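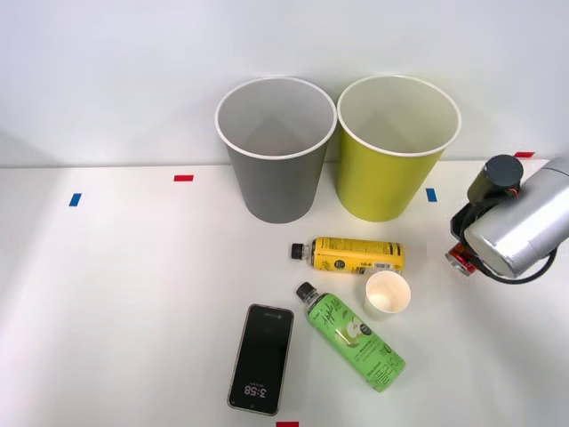
A grey bin, a yellow-green bin, a drink bottle and a paper cup. Which goes where?

Two colours, one muddle

Readers will remember that Vernside went over to colour-coded sorting in August. Grey for general rubbish, yellow for recycling, and a leaflet from Warnis through every door to say how easy it would be. I have kept my leaflet. It has a great deal of smiling on it and very little about paper cups.

Take the cup. Paper, you'd think, so recycling. The leaflet says "clean paper and card" and leaves it there. Hanne Kettunen rang the helpline to ask whether a cup counts, and was told yes by one person and no by the next. Then there is the bottle. Cap on or cap off? Does the label have to come off too? Page 6 says one thing and the sticker on the lid says another.
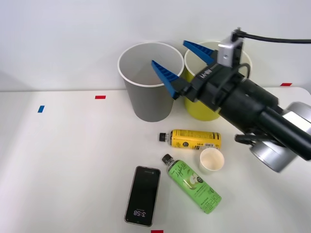
Warnis tells us that nearly 400 households have "engaged with" the new system. I'd like to know what engaged means. I engaged with it myself by putting a yoghurt pot in the wrong one and having it left on the step.

Qistina Pasaribu thinks I'm being unfair and that people will get used to it, as they did with the glass. Perhaps. The glass only had one box, though.

What we have asked for is a plain list, one side of paper, with cups and caps on it. If it arrives before the next issue we will print it in full.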